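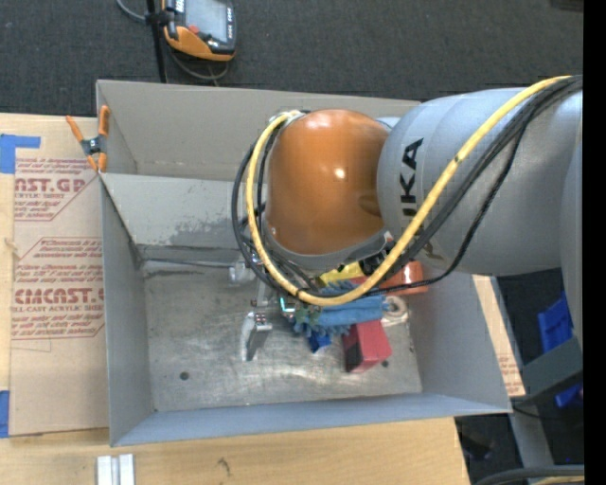 Members of the Trasadden working group have asked for a written statement of how teleoperated demonstrations are to be recorded for the bin picking task, and this message sets out the procedure as it now stands. It replaces the notes sent in April. The operator guides the arm into the bin by remote control, closes the gripper on one object, lifts it clear of the side walls and ends the recording. Objects are to be left in a cluster, touching or partly covering one another, in the way the red box and the light blue item with the bristly edges lie together at the right half of the bin floor. They should not be spread out to make the approach easier. The bin is to be clamped to the table before the first demonstration of a session and is not to be moved until the session is closed.

On 18 November 2020, Jurgita Mockus wrote:

> Dear colleagues,
>
> Before the Baltden site begins its own recordings, we would be grateful for guidance on four points.
>
> 1. The April notes say that a demonstration should be "smooth." Our operators interpret this differently. Some stop above the object and correct the wrist angle before going down. Others correct on the way. Which is preferred?
>
> 2. When the gripper closes and the object slips out, should the operator try again within the same recording, or stop and begin a new one?
>
> 3. Is it acceptable for an operator to use the handheld controller for the coarse approach and the remote station for the final part?
>
> 4. How many demonstrations are expected from each operator before the first training run?
>
> We would also like to know whether the Hurnel software records the gripper command or only the measured finger position. Our copy of the manual is not clear.
>
> With kind regards,
> Jurgita Mockus
> Baltden

The replies below were agreed with Oskari Suominen and Tyyne Ruotsalainen and apply to all sites.

On point 1, a short stop above the object is permitted and may be useful, provided that it lasts no longer than 2 seconds. Longer stops were found to teach the policy to wait. In the first Admasu trials the trained arm would hover over the cluster for long periods before it moved, and the delay was traced to two operators who had paused to look at the side view. Operators should decide on the object and the grasp before they start the recording.

On point 2, the operator should try again once within the same recording. A recovered slip is valuable and must be kept. It is marked with the label "retry" in the session log. If the second attempt also fails, the recording is ended and marked "failed." Failed recordings are not to be deleted, although they are left out of the training set for the present.

On point 3, mixed control is not acceptable. The handheld controller moves the arm at a constant speed along one axis at a time, and the motion is very different from what the remote station produces. It may be used to bring the arm to the starting position before the recording begins, and for nothing else.

On point 4, each operator is asked to complete 15 practice demonstrations, which are discarded, followed by 89 that are kept. A session should last around 27 minutes, after which another operator takes over. Sites with a single trained operator should write to Onni Suominen to arrange a different schedule.

The Hurnel software records both the gripper command and the measured finger position. They are stored in separate columns, and the command column is empty if logging is started before the remote station is connected. Please check the first recording of each session for this fault. Several early files from our own cell had to be set aside on account of it.

One further matter concerns hoses and cables. When the wrist is turned far to one side, the bundle that hangs beneath it can come between the side view and the fingers. Operators are asked to choose a wrist angle that keeps at least one finger in view during the grasp, where the object allows a choice. This is a request and not a condition, and recordings will not be rejected for it.

Corrections to this text should be sent to the list and not to individual members, so that all sites work from the same version.

Respectfully,

Esko Ruotsalainen
Demonstration Procedures, Trasadden working group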